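Kitchen Lead and Community Cooking Facilitator
Mendasholm Neighbourhood House

Part time, ongoing, with a start in February

We're looking for someone who loves feeding people and loves teaching them to feed themselves just as much. Mendasholm has run shared lunches and cooking groups for years, and our last kitchen lead has gone off to start a small bakery in Wendach (we are already regular customers!). That leaves a very good job open, and we'd be thrilled to hear from cooks, teachers, support workers, home economics tragics and anyone who has ever got a room full of strangers happily peeling spuds together.

About the role

You'll plan and run the community lunch, which draws nearly 100 people in a busy week, and lead four small cooking groups. The groups are the heart of it. One is for young people leaving care and moving into their first flat, one is for older men who have never cooked much, one is for newly arrived families, and the fourth is open to whoever turns up. Recipes need to be cheap, filling and doable in a rented kitchen with two saucepans and a blunt knife.

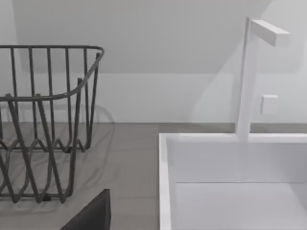 Most people who come to us are nervous the first time. Some have been living on toast. Some are brilliant cooks in their own tradition and have no idea what to do with silverbeet or where to buy decent lentils in this town. You'll need to be at home with all of them, and happy to be taught a thing or two yourself. Our dal got a great deal better last winter after a participant took over the pot and sent the rest of us off to chop coriander.

What you'll be doing

Planning menus around whatever the Zarei food co-op has going that week, which might be a crate of beautiful eggplants or might be nothing but pumpkin
Running group sessions from 10 am, including set-up and pack-down
Ordering, stocktake and keeping the food safety records up to date
Supervising student placements from the Nater community services course
Writing up recipes in plain English, with room in the margins for people's own notes
Teaching the unglamorous skills: reheating leftovers safely, freezing in portions, reading a use-by date, making one chook last three dinners 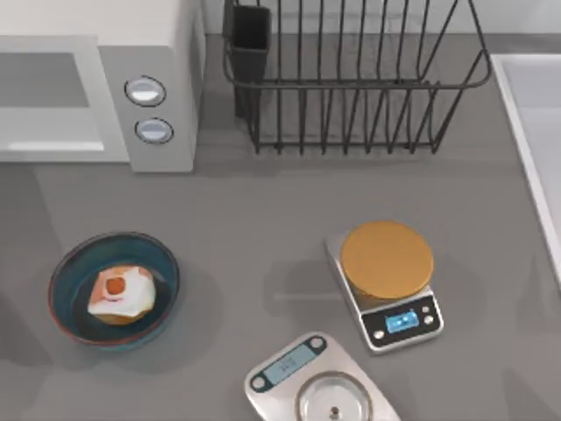 What we're after

A current food safety supervisor certificate, or willingness to get one before you start (we'll pay for the course)
Experience cooking for groups, paid or unpaid – church halls, footy clubs and very large families all count
Patience, warmth and a fairly loud voice
A Working with Children Check and a police check
Confidence with allergies and with halal and vegetarian cooking
Basic computer skills for rosters and ordering

A second language would be wonderful. A driver's licence is handy for the co-op run but we can work around it.

Formal chef's training isn't required. If you have it, great, though please tell us in your application how you'd explain making a white sauce to someone who has never turned on a stove.

What we offer

Pay is under the relevant community sector award, with salary packaging available. There's a yearly budget of $2,000 for your own training, which past staff have spent on everything from a preserving course to mental health first aid. You'll have school holidays off if you want them, lunch on every working day, and first pick of the lemons from the tree out the back.
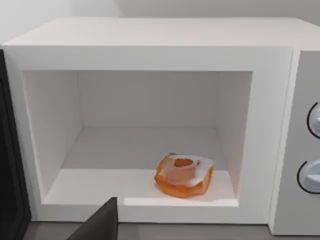
Microwave with the door open.

How to apply

Send us a résumé and a letter of no more than two pages. In the letter, please tell us about a meal you've cooked with other people and what you'd do differently next time. We read every one of these properly, and they're usually the best part of recruiting.

Shortlisted applicants will be invited in for a chat and a short practical session where you'll cook something simple alongside a couple of our regulars. They'll have opinions, and they'll share them.

Applications and questions can go to Carla Harb, House Coordinator, or drop them in at reception, 118 Wendach Road. For a chat about the cooking groups themselves, ask for Kamran Dehghan, who is filling in for now and is usually free after 2 pm.

We warmly encourage applications from First Nations people, people with disability and people from migrant and refugee backgrounds. If you need anything changed about the application process, give Carla a call and she'll sort it out with you.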